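Four Fingertips, Two Cameras and a Furniture Showroom

December 2, 2021

Burkico rents out hand-held grippers. The company buys the housings, fits its own fingertips and camera mounts, calibrates them, and ships them in pairs to groups that want to record people doing manual tasks and later replay those tasks on an arm. Its hardware lead has spent most of the autumn deciding which fingertip should go out by default. We spoke for a little over an hour, mostly about rubber.

The comparison began in September, when two customers returned sets with the same complaint. Thin, flat things were slipping out during the lift. "Cards, picture frames, folders lying on their side," the hardware lead said. "Anything where you get one edge and the rest of the weight hangs off it. Our old pad was smooth silicone. It was fine on boxes and poor on edges."

Four candidates went into the test: the smooth silicone pad already in use, a ribbed version of the same part, a soft foam-backed pad from Bustex, and a black pad with a diamond mesh on the inner face that Clutargate supplies for its own parallel grippers. All four were cut to the same width and mounted on the same carrier, so that they could be swapped without opening the housing.

Each pad was used for 1,000 grasps on a bench and then taken out of the building. The bench part used a fixed set of 40 objects and a load cell. "The bench gives you a pull-out force and not much else," the hardware lead said. "I wanted to see what an operator does when the object is lying down, the shelf is at knee height and the other hand is busy."

The second stage took place at Tolentino, a furniture showroom with a mezzanine and long rows of fluorescent lights. It has open shelving, low niches, and a large number of small decorative objects, and it let the team work there outside opening hours. Operators carried one gripper in each hand and were asked to pick up, turn, and put back whatever was on the shelf list for that session.

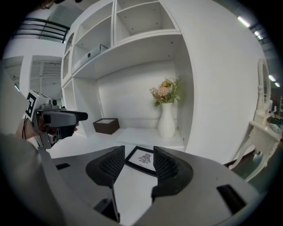

"White on white is what we went there for," the hardware lead said. "A white shelf in a white unit has very little texture. If your tracking depends on visual features, you find out quickly how few of them you have." The grippers carry a printed marker on top so that each can be located from the other's camera when both are in view. According to the hardware lead, that relative pose held up better in the showroom than the absolute one, which drifted whenever an operator leaned far into a niche and the camera saw only painted board.

On the pads, the results were less even than the team had hoped. The mesh pad had the highest pull-out force on card and painted wood. On glazed ceramic it was no better than ribbed silicone, and on glass it was slightly worse. The foam pad was rated most comfortable by operators and was dropped anyway.

"It creeps," the hardware lead said. "You close on a frame, you hold it for ten seconds, and the frame has rotated a few degrees. A person corrects for that without noticing. Then you replay the trajectory on an arm and the arm doesn't correct."

Resting geometry mattered as well. The fingers open into a narrow V, and the angle of that V decides whether the tips or the whole pad touch first. With the ribbed part, early contact was at the tips, and a thin object tended to pivot. The team reground the carrier twice to get the mesh pad to close flat on anything under five millimeters. I asked whether the ribbed pad might have done better with the same treatment.

"Probably, yes," the hardware lead said. "We didn't go back and check. That's a weakness in the comparison and it's written down as one."

Cameras were the second question. Burkico tried two fisheye lenses, one with a full circular image and one with a longer focal length that fills the sensor. The longer lens resolves more detail at the fingertips. The circular one wastes the corners of the sensor and keeps more of the surroundings — shelf edges, railings, ceiling lights, the other gripper. The team chose the circular lens for rental sets and will supply the other on request.

"Lights are good landmarks," the hardware lead said. "They don't move and they have hard edges. I'd take a row of tubes over a nice poster any day. The problem is exposure. Lock it for the shelf and the tubes bloom, lock it for the tubes and the inside of a niche goes muddy. We lock it for the shelf."

After the showroom sessions the team had some 3,000 recorded grasps across all pads. Of these, 114 were discarded for lost tracking, nearly all of them in low niches. Cable strain accounted for a handful of dropouts on top of that, and the connector on the rental sets now has a clamp.

Wear is still open. The diamond pattern rounds off with use, and the hardware lead does not yet have a replacement interval to print in the manual. One pair of mesh pads is running on the bench fixture against painted board, with a force reading taken at the end of each shift. The first rental sets with mesh pads ship with a spare pair in the case and a two-millimeter hex key for the carrier screws.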